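Speaker notes, small parts storage talk
31 May 2021

Slide 1. Say hello, thank Oliwia Adamczyk for setting up the room, and give people a minute to find a seat, because they always come in with coffee and it's a shame to rush them.

Start with the drawer story. When I first came to Ladden we had one deep drawer for every stamped part in the shop, and if you wanted a bracket you put your arm in up to the elbow and hoped. I still have a scar on my thumb from that drawer (hold up thumb, they like this). Ask who has a drawer like it at home. Wait for the hands!

Slide 2. Trays. My feeling, after a good many years of sorting other people's metal, is that a wide, shallow tray beats a deep bin every time. You want to see the part before you touch it. Big pieces with bent edges go up on the shelf, where they won't get leaned on, and the little things get the level underneath. Mention slotted angle for the legs, which lets you move a shelf up or down with one wrench and some patience.
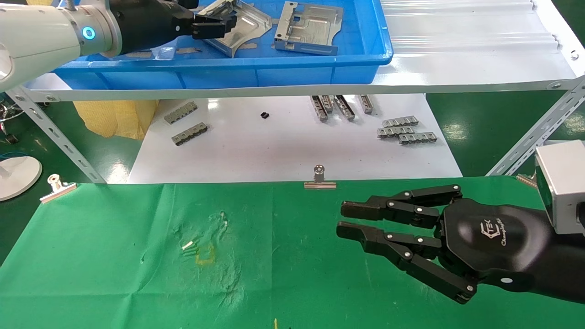
Then the paper. Bronisława Śliwiński taught me to put down a big white sheet before laying anything out, and I've done it ever since. Gray metal on a gray bench disappears, and a small black part disappears even faster. On white paper you spot it from your chair. Like goes with like, teeth facing the same way if you can manage it, with a good gap between one kind and the next.

Slide 3. Wrapping. Slow down for this one. Bits of clear film hide small flat strips beautifully, so empty the tray all the way before you fill it again. Tell them about order 2749 and the 3 missing strips, and let Oliwia finish the story if she wants to, she tells it better than I do.

Slide 4. Questions. If it's quiet, ask what they do about labels. Remind everyone that the June session covers fasteners, and to bring gloves.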